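The Pouring Problem
A high school robotics club swapped trophies for tableware. Is anyone learning more?

Mon 3 September

The flyer for the Tsegaye High robotics club used to promise battles. There was a trophy case by the gym and a bus trip every spring, and parents who couldn't tell you their kid's math grade could tell you the team's rank in the region. Last year the club dropped out of the league. It now spends its time getting robot arms to handle cups.

I went expecting to be charmed, and I should say that I have been charmed before. I have sat through a lot of student demos. They go well because they were built to go well, the object was placed on the exact spot where the program expected it, and a school board member claps. Then the arm goes back in a cabinet. So when Mekdes Abera, who teaches physics and runs the club, told me over the phone that her students were doing "the hard kind of easy stuff," I wrote it down and put a question mark next to it.

The first thing I learned is that the club is slow. An arm moves, a student frowns at a laptop, the arm moves back. On the afternoon I visited, the task was a pour, from a black mug with an orange handle into a small white cup. 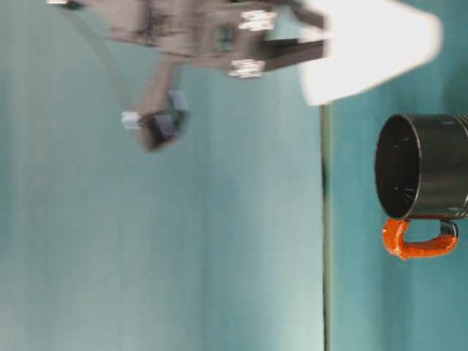

A gripper on the move over the club's teal work surface, with the black mug at right.

Abera calls the project Clovberg, a name the students picked and none of them would explain to me. The goal for the year is a short list of kitchen jobs done by two arms working together. The club has run 271 logged attempts at the pour since August. I asked how many of them worked. She said it depended on what I meant by worked, and I waited.

"Four," she said. "If you mean start to finish and I'd let you drink it."

That is a bad number, and I give her credit for saying it out loud. School programs rarely do. The district's newsletter, which ran an item on the club in August, called the students "pioneers in household automation" and left the number out.

The money is modest by the standards of these things. Plerus, a parts supplier in the next county, gave the club 600 dollars, which went to motors. Students print many of the parts themselves. The software for recording the runs comes from a company called Tiken, free to schools, and here my eyebrows went up again. Free software for schools has a way of turning into a bill, or into a room full of teenagers doing unpaid work for somebody's product. Abera told me the recordings stay on a drive in her classroom. I asked to see the agreement and she sent it that night. It says what she said it says, for this school year. It doesn't say anything about the next one.

What do the students do all afternoon? Mostly they fail at things a toddler can manage. A run gets stopped, everyone argues, and the cups are put back for another try. 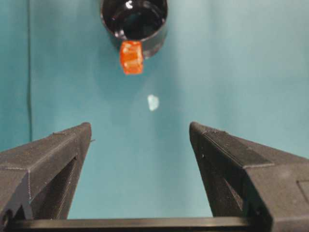
The arguing was the part I came to respect. Six students were there that day, and two of them spent a good portion of an hour on whether the arm was missing its grasp because of the program or because the fingers were flexing. One was sure it was the fingers. The other wanted ten more runs before anyone printed new ones. They did the ten runs. It settled nothing, and they wrote that down too.

I have watched kids at the big competitions, and I can't say I ever saw that. There was always a clock, and when something broke you taped it. Some people will tell you that is real engineering, and they have a point. A former member of the club, now a junior, quit when it left the league. She told me she missed the noise, the pit crews and the other schools. "It was the only team I was ever on," she said. The club had twice as many members then. Abera doesn't dispute it, and she doesn't have much of an answer for it either.

She does have an answer for why cups. A cup is cheap, she says, and everyone already knows what the right result looks like, so a ninth grader can judge a run as well as she can. In the league, students spent weeks studying a rule book. Here they can start on the first day.

Fair enough. But a task that anyone can judge is also a task that makes a robot look foolish, and I wondered what that does to a fifteen-year-old over 271 tries. Late in the afternoon they got the mug over the cup, and for once no one was arguing. 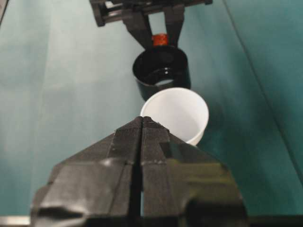
One gripper holds the orange piece at the black cup while a second waits in front of the white one.

I asked Abera afterward what she would count as success by spring. She said she would like the pour to work more often than it fails, and she would like to have new members. I asked which of those she would pick if she only got one. She thought about it while she wiped down the table.

"Members," she said. "I can pour my own coffee."

The school board takes up the club's budget next month - the trophy case, I'm told, has its own line. I don't know that Clovberg deserves more money than it gets. I'd want to see another semester of that log first, failures included, and I'd want the board to read it before they read the newsletter.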